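BORNELL SWIMMING NAMES BOOKER AMBROSE HEAD COACH

12 Feb 2025

FOR IMMEDIATE RELEASE

Bornell College has named Booker Ambrose head coach of its men's and women's swimming teams. Ambrose has led both programs on an interim basis since January and will finish the current season before starting a full recruiting year in the spring.

Ambrose came to Bornell as an assistant working mainly with the distance group. He took charge of both teams over the winter training break, and his first meet as interim coach was a dual at Erken, where the women won and the men lost on the final relay.

"I already know these swimmers and what they can do," Ambrose said. "We had a good month of training and we have a conference meet to get ready for. I did not want to change a lot in the middle of a season, and we haven't."
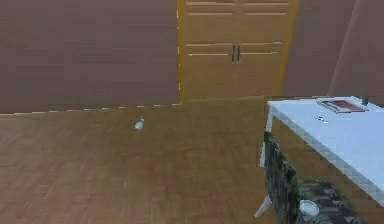 The biggest change so far has been in the morning sessions. Distance swimmers now start before the sprint group and have the deep end of the pool to themselves for the first part of practice. Sprinters lift first and get in the water afterward. Both groups train together in the afternoon, as they did before.

Bornell will take 32 swimmers to the conference championships, hosted this year by Dokard. The meet runs over four days, with preliminary heats in the morning and finals in the evening. Diving events will be held between sessions on the first two days.

Junior Magalhães is the top Bornell entry in the men's 1,650-yard freestyle and will also swim the 500. She is not the only family member on the roster: her younger brother is a freshman in the breaststroke group.

CORRECTION TO EARLIER COPY: Junior Magalhães is entered in the women's 1,650 and 500 freestyle. The first version of this release listed the men's events.

On the women's side, Bornell finished last season with 789 points at the conference meet, good for second place behind Erken. Most of the swimmers who scored those points are back, including all four members of the 800 freestyle relay. The men placed fifth and lost several seniors to graduation.

"Erken is deep in the butterfly and the IM, and we have to make that up in the freestyle events," Ambrose said. "For the men, I'd like to see more people swimming at night. That means better mornings."
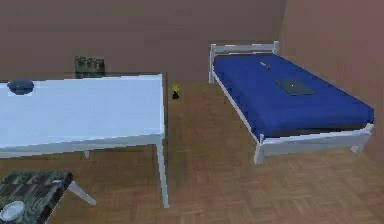
Vol. 2, Page 3

The college will also add a home invitational to next season's schedule. It will be held at the Bornell pool in the fall, with Dokard and Erken both invited. Entry details will go to coaches after the championships.

Tickets for this year's conference meet are sold by the host school. Single-session and all-session passes are available at the Dokard box office, and students from competing schools are admitted free to the morning heats with a current ID. Results will be posted on the Bornell athletics page after each session.

Media requests for Ambrose or for team members should be sent to the Bornell sports information office. Coaches and swimmers will not be available between heats and finals.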